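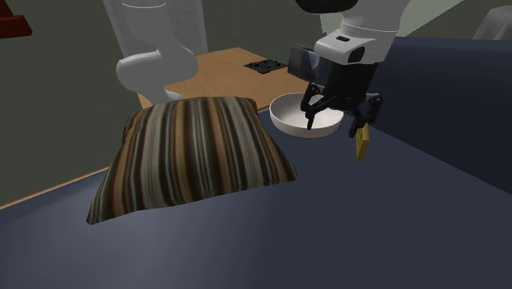
Small Systems Group, Department of Water Treatment Engineering

Figure 2. Striped throw pillow on a navy sofa seat. Computer rendering.

2. Materials and methods

2.1 Source water and sites

Raw water was drawn from two public supply wells, one at Zemdale and one at Grirville. Both wells are screened in the same sand and gravel unit and both carry dissolved manganese at levels that stain fixtures and bring complaints from customers. The Zemdale water is moderately hard and low in organic carbon. The Grirville water is softer, slightly more acidic, and contains ammonia for most of the year. Iron is present at both sites but was removed upstream of the test columns by aeration and a roughing filter, so that iron loading would not mask differences in manganese uptake between the media.

Neither well was chlorinated ahead of the sampling tap. At Grirville the operator doses a phosphate product downstream of the tap for corrosion control, and a check valve was fitted to keep treated water from reaching the columns during pump shutdown.

2.2 Filter columns

Eight columns were built from clear pipe with an internal diameter of 50 mm and were split evenly between the sites. At each site, half of the columns were packed with Clasus, a granular medium with a factory-applied manganese oxide coating, and the remaining columns with uncoated silica sand of a matching grain size. The sand was taken from a single delivery, washed on a sieve until the rinse water ran clear, and air dried before packing. Media depth was the same in every column.

Flow was downward and held constant by a Kinnunen controller on each outlet. The controllers were calibrated against a timed bucket measurement before the first run and again at the end of the test period. Drift was small in all cases and no correction was applied to the recorded flows. Head loss was read by hand from paired standpipes at the top and bottom of the bed.

Free chlorine was added ahead of half of the columns in each media group. The dose was set to leave a small residual in the filtered water. At Grirville this required a much higher applied dose than at Zemdale, as the ammonia had to be oxidized before a free residual could be held - a point that matters for cost and is taken up again in the discussion.

2.3 Backwash

Columns were backwashed when head loss reached the set limit or when a run had lasted a full week, whichever came first. Filtered water from the same column was stored for this purpose, and chlorinated and unchlorinated backwash water were kept in separate tanks. Bed expansion was checked against a mark on the column wall. Air scour was not used. Early trials showed that it stripped visible amounts of fine coating from the Clasus, and the supplier advises against it for beds this narrow.

After each backwash the first portion of filtered water was sent to waste, and no sample was taken until turbidity had settled.

2.4 Sampling and analysis

A total of 278 water samples were collected in acid-washed bottles from the raw water taps and column outlets. Each sample was divided on site. One portion was acidified directly for total manganese, and the other was passed through a membrane filter before acidification to give the dissolved fraction. The difference between the two is reported as particulate manganese, although very fine colloids will pass the membrane and be counted as dissolved.

Metals were measured by inductively coupled plasma mass spectrometry. Field blanks and duplicate samples were carried on every trip. Where duplicates disagreed by more than the laboratory's stated precision, both bottles were run again and the mean of the repeat results was used. Chlorine, pH and temperature were measured at the tap with portable meters.

Media cores were taken from the top and bottom of each bed once the columns had been drained. The coating was dissolved in an acid reducing solution and the extract analyzed for manganese, iron and calcium. Results are given per unit dry mass of medium.

2.5 Data treatment

Removal was calculated from paired raw and filtered samples taken on the same visit. Values below the reporting limit were set to the limit itself, and removal in those cases is therefore a lower bound. Media types were compared within each site only. Pooling was considered but rejected, given the difference in ammonia and pH between the two waters.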